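Home News Student Projects Library Contact

Keeping Founders' Day at Zetcombe College
Project report by Vimala Pisharody and Dagný Thorlacius

When we first sat down to choose a subject, we both kept coming back to Founders' Day, partly out of fondness for it and partly out of guilt, as we had each slept through it in our first year. Lectures stop at noon, the bell is rung, and the Principal reads out the names from the old charter on the library steps. It is a lovely thing to stand through, even in drizzle, and we wanted to find out how many of our fellow students know what it is for.

We sent a short set of questions to 1000 students in May and had almost 600 replies, many more than we had dared to hope for (thank you, everybody!). We also spent several very happy afternoons in the college archive with the boxes left by the Ladefoged family, who paid for the first hall. 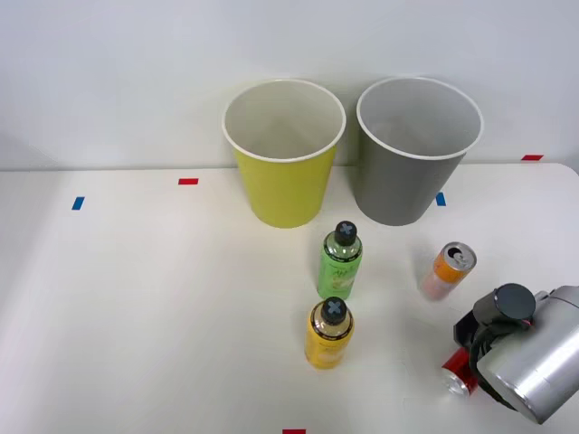

Two paper-style cups, one yellow-green and one grey.

Of those who replied, 200 said they had been to the ceremony at least once. The rest mostly told us they had used the free afternoon for coursework or a trip home, and a good few thought the college was simply shut for cleaning. We were a little sad about that, though the comments were kind on the whole – several people asked for the charter to be explained beforehand, or for the reading to be moved indoors.
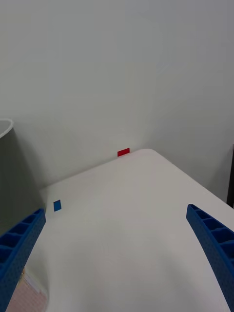
The archive gave us a different picture of the day. In the early programmes there was a supper, a choir and a walk down to the river, and students wrote the speeches themselves. The walk seems to have been dropped after a very wet year, and we could find no note of anyone deciding to bring it back. We would dearly like to see it tried again, and we have sent our route to the college office along with a copy of this report.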